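Dotberg publica Dono 7, software de percepción y planificación para la manipulación de tejidos

La nueva versión estima el estado de una prenda arrugada y propone el siguiente punto de agarre a dos manos. Estará disponible para equipos de investigación e integradores desde hoy.

2022-06-29. Dotberg ha publicado la versión 7 de Dono, su paquete de software para tareas de manipulación de ropa y textiles del hogar. El paquete reúne tres módulos que hasta ahora se distribuían por separado: percepción del tejido, planificación del agarre y revisión de demostraciones. Los tres comparten desde esta versión un mismo formato de datos y un único archivo de configuración.

Doblar ropa sigue siendo un problema difícil para el software de control. Una pieza rígida se describe con una posición y una orientación. Una camiseta arrugada puede adoptar un número muy grande de formas, se tapa a sí misma y cambia cada vez que se la toca. Dono trata la tela como una superficie con bordes visibles y bordes supuestos, y asigna a cada tramo un grado de confianza. El planificador trabaja primero con los bordes fiables y deja los demás para después de cada movimiento, cuando hay una vista nueva.

Los datos de referencia se recogen en viviendas, con pinzas manuales y sobre superficies corrientes: camas, mesas y sofás. Una parte de las tareas exige que la tela se sujete por dos puntos a la vez, como al estirar una prenda sobre la cama antes de doblarla.
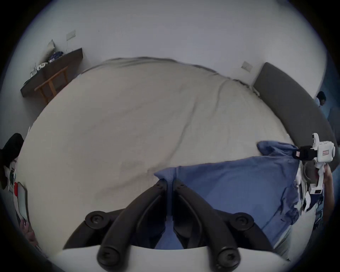 Percepción del tejido

El módulo de percepción separa la prenda de la superficie de apoyo aunque esta también sea de tela. Las versiones anteriores confundían con frecuencia los pliegues de una manta con el contorno de la pieza que se estaba doblando. Dono 7 incorpora un paso previo que modela el fondo y descarta las arrugas que no se desplazan con la prenda.

También se ha revisado la corrección de las lentes de gran ángulo. El usuario puede cargar su propia calibración o utilizar la que se genera durante la puesta en marcha, que requiere 40 capturas de un patrón plano.

Planificación a dos manos

El planificador recibe el contorno estimado y devuelve una pareja de puntos de agarre, con la orientación de cada pinza y el orden de cierre. Si uno de los puntos queda oculto, propone un movimiento preparatorio con una sola pinza y vuelve a calcular. La tensión máxima entre ambos puntos se fija en la configuración. El valor inicial es conservador y conviene ajustarlo para tejidos elásticos.

En las pruebas internas, el cálculo de cada pareja de puntos tardó 38 milisegundos de mediana en un ordenador de sobremesa con tarjeta gráfica. El conjunto de pruebas consta de 200 secuencias y se entrega con la licencia de investigación.

Revisión de demostraciones

El tercer módulo, que antes se vendía con el nombre de Wokenton, permite alinear en el tiempo las vistas de varias cámaras, marcar el inicio y el final de cada agarre y excluir los tramos no válidos. Una secuencia puede examinarse desde la pinza o desde un punto de vista más alto, con la tela extendida sobre la sábana y las dos pinzas en primer término. 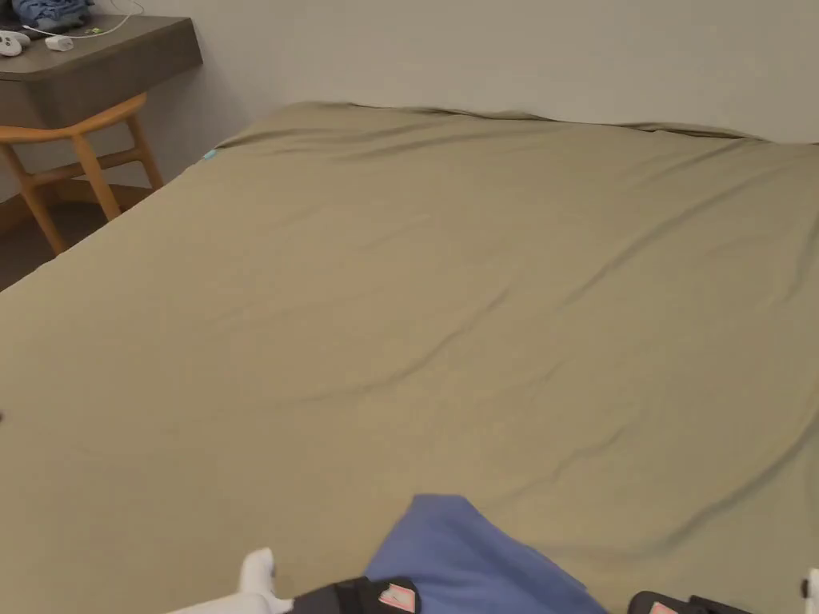

¿Es necesario volver a etiquetar los datos creados con la versión anterior?

Las etiquetas de agarre se conservan y se convierten al abrir el proyecto. Los contornos deben calcularse de nuevo, un proceso que se ejecuta por lotes y no requiere intervención manual.

¿Qué equipos de control admite?

Dono entrega trayectorias en un formato abierto y documentado. La conexión con cada controlador corre a cargo del integrador. Con la descarga se incluyen dos adaptadores de muestra y su código fuente.

«La mayoría de los fallos que analizamos empezaban antes del agarre, al decidir dónde estaba el borde», explica Godfrey Chege, responsable de producto de Dotberg. «En esta versión hemos dedicado casi todo el trabajo a ese punto. Quedan casos sin resolver, sobre todo con telas muy finas y prendas con forro».

Disponibilidad

Dono 7 puede descargarse desde el área de clientes de Dotberg. Los titulares de una licencia vigente reciben la actualización sin coste. La distribución a integradores corresponde a Hajji, que ofrece además formación a distancia en español y en inglés. La versión anterior seguirá recibiendo correcciones de seguridad, pero no funciones nuevas.

Contacto de prensa: Dotberg, departamento de comunicación.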